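Der grüne Haken

Meine Mutter hat ihr Leben lang Tee lose gekauft und in ein Sieb gefüllt, und sie hätte für diesen Text wohl nur ein Kopfschütteln übrig gehabt. Ich selbst trinke Beuteltee, morgens zwei Becher, und ich bin seit vielen Jahren in der Instandhaltung von Verpackungsanlagen unterwegs, erst angestellt, heute auf eigene Rechnung. Man gewinnt Maschinen lieb in diesem Beruf, das gebe ich gern zu. Umso mehr beschäftigt mich ein Vorfall bei Lillska, einer kleinen Kräuterabfüllung, die ich seit Langem betreue und deren Leute mir erlaubt haben, offen darüber zu schreiben.

Im Januar wurde dort eine Roboterzelle von Tinddale in Betrieb genommen, die das Anbringen der Etiketten und das Ablegen der fertigen Beutel übernehmen sollte. Vier Wochen lief sie ordentlich, und alle waren ein wenig stolz, ich auch. Dann verfing sich in einer Nachtschicht ein Faden am Greifer. Der Arm nahm ihn mit, zog den nächsten Beutel hinterher und danach noch einen, und weil der Kraftsensor bei so leichter Ware gar nichts Auffälliges spürt, arbeitete die Zelle brav weiter. Auf dem Bildschirm stand neben jedem Takt ein grüner Haken. Als Imad Qudah zur Frühschicht kam, hing am Handgelenk des Roboters ein Knäuel so groß wie ein Kohlkopf, und 78 Beutel waren aufgerissen oder ohne Etikett.

Bis dahin war es nur ein Ärgernis. Zur Sicherheitsfrage wurde es erst, als Imad in die Zelle griff, um das Knäuel abzuschneiden. Er hatte angehalten, wie er es gelernt hatte, mit der Pausentaste. Die Pause hielt den Arm aber nur an, solange die Steuerung glaubte, auf ein Teil zu warten. Als sich der Faden löste, meldete der Sensor »frei«, und der Arm fuhr los. Imad zog die Hand zurück und kam mit einer Prellung davon. Die Schutztür hätte das verhindern müssen. Ihr Schalter war seit der Inbetriebnahme überbrückt, damit man beim Einrichten nicht ständig quittieren musste, und danach hatte es niemand zurückgebaut. 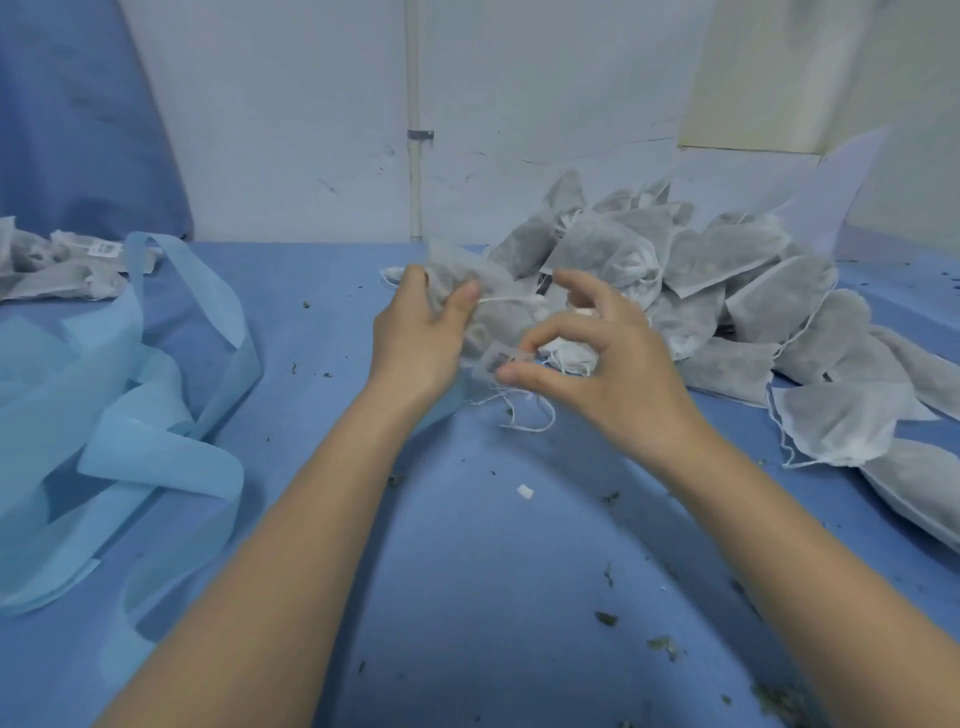 Mir geht es seither um die Frage, was wir einer Maschine eigentlich abverlangen, wenn wir ihr eine Arbeit geben, die so einfach aussieht. In der Ausschreibung hieß der Vorgang »Etikett zuführen«, zwei Wörter, und ich habe sie damals selbst gelesen und nichts dabei gedacht. Aber man schaue sich einmal an, womit die Finger es zu tun haben: Die eine Hand hält den Beutel von der Seite, die andere hat das kleine Papieretikett zwischen Daumen und Zeigefinger, und darunter hängt ein ganzes Gewirr von dünnen weißen Fäden in Schlaufen herab. Ein Mensch spürt, wenn ein Faden mitkommt, den er nicht wollte, und er lässt los, noch bevor er darüber nachgedacht hat. Die Zelle hatte dafür kein Gespür und, was ich schlimmer finde, auch keine Vorschrift. Die Risikobeurteilung sprach ausführlich vom Quetschen und vom Stoßen und mit keinem Wort vom Verheddern.

Marwan Issa, der bei Tinddale die Inbetriebnahme geleitet hat, ist ein anständiger Mensch und hat sich der Sache gestellt. Wir haben einen langen Nachmittag zusammengesessen. Er meint, der überbrückte Schalter sei der Fehler gewesen und alles Übrige Pech. Ich verstehe ihn und bin trotzdem anderer Ansicht. Ein Schalter wird überbrückt, wenn eine Anlage die Leute, die mit ihr arbeiten, siebenmal in der Schicht zum Eingreifen zwingt und jedes Mal eine Minute Neustart verlangt. Wer das beim Planen nicht mitbedenkt, baut die Überbrückung gewissermaßen schon mit ein, und hinterher steht dann in der Unterlage »Bedienfehler«, und der Bediener heißt Imad.

Die Zelle läuft inzwischen wieder, mit einer Kamera, die nach losen Fäden sucht, und mit einem Türschalter, den man ohne Schlüssel nicht mehr umgehen kann. Die Pausentaste trägt jetzt ein Schild, dass sie keine Abschaltung ist. Das alles ist gut und hätte von Anfang an dazugehört. Ich wünsche mir darüber hinaus, dass vor jeder Abnahme jemand, der die Arbeit vorher mit den Händen gemacht hat, eine ganze Schicht danebensitzt und aufschreiben darf, was ihm komisch vorkommt. Bei Lillska hätten sie nur fragen müssen. Imad hatte schon in der ersten Woche gesagt, dass ihm die Fäden nicht gefallen.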